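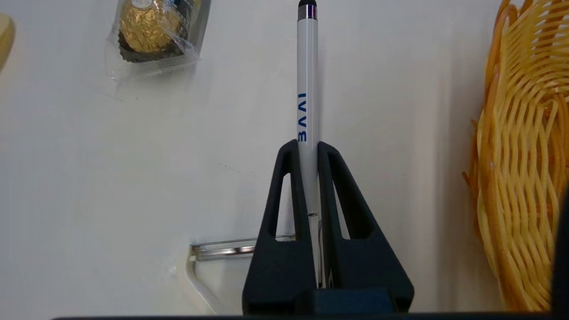
# Chapter 4. Can a Machine Do the Chores Yet?

## 4.1 The small work of the house

When people speak about robots in the home, they usually think first of the big jobs: cooking a dinner, cleaning a bathroom, ironing a shirt. In this chapter we begin from a smaller place. Much of the work in a household has no name at all. A person picks up a pen, carries it two steps, and puts it where pens belong. The same person takes a chocolate in its plastic bag from the counter and drops it in a basket. At the end of the day none of this is remembered as work, but it has filled a good part of the day.

The gripper in the opening photograph has two fingers, and between them it holds a white pen upright. For a student who reads this book from the beginning, the first question should be a modest one: what must be true before such a hold is possible? The machine has to know where the pen is. It has to bring the fingers to both sides of the barrel without pushing it over. It has to close with enough force to keep the pen and with so little force that a softer object, in the same place, would survive.

A chocolate wrapped in gold foil, inside a clear bag, is a good example of the softer object. The bag has loose folds and the light shines on them. A camera may take a fold for an edge, or may not see the plastic at all. If the fingers close on the bag only, the chocolate hangs and swings. If they close on the chocolate, they may press it flat. A child of four solves this problem in a moment, and usually for her own benefit.

## 4.2 What we mean by "yet"

The word "yet" in the title of this chapter needs some care. Canan Tuncer, in her lectures at the Stustadov technical college, asks the students to divide every claim about a household machine into parts. Which objects? In which room? Who put the objects there before the machine began? How long was the person allowed to wait? A claim that sounds large often becomes quite small after these questions, but what stays of it is solid and can be tested.

We will follow her habit. In this book a machine *can do* a chore when three conditions are met:

1. It finishes the chore in a room that was not prepared for it.
2. It notices when it has failed, and either tries again or stops safely.
3. The person who lives or works there would prefer to have it than to be without it.

The third condition is the one most often forgotten by engineers. Silvia Danko interviewed families and shop workers in Tredcombe for her thesis, and many of them described the same disappointment. The machine did the task, they said, but before it came they had to clear the floor, and after it they had to look for what it had left behind. One shop assistant told her that she had got "a colleague who needs a colleague."

## 4.3 Rigid things, soft things, and things with holes

It helps to sort objects by the trouble they give.

**Rigid and slim.** Pens, spoons, toothbrushes. Their shape does not change when they are held. The difficulty is to keep them from turning between the fingers, and to let them go in the right direction.

**Soft or wrapped.** Sweets in foil, bread, clothes, anything in a plastic bag. The shape changes with every touch, so the plan made before the touch is partly wrong after it.

**Open and woven.** Baskets made of wavy plastic strands are light and cheap, and people like them. For a machine they are unpleasant. A fingertip can enter the lattice and stay there, and a glossy strand reflects the lamp. The rim may also be curved, so that a drop over the edge must be planned with some margin.

**Shiny and fixed.** A chrome rail on the wall will not be picked up by anyone, but the arm has to pass near it. Bright metal is hard to measure for many depth cameras, and a collision with a fixed thing is worse than a collision with a loose one.

A shop floor has the same four families. There the objects repeat themselves more often and somebody is paid to keep the order, and for these two reasons machines entered the shop earlier than the kitchen.

## Before you continue

Choose one shelf or one drawer in the place where you live. Write down everything in it and mark the family of each object. Keep this list, you will need it in Section 4.6, where we compare it with the methods of planning a grasp.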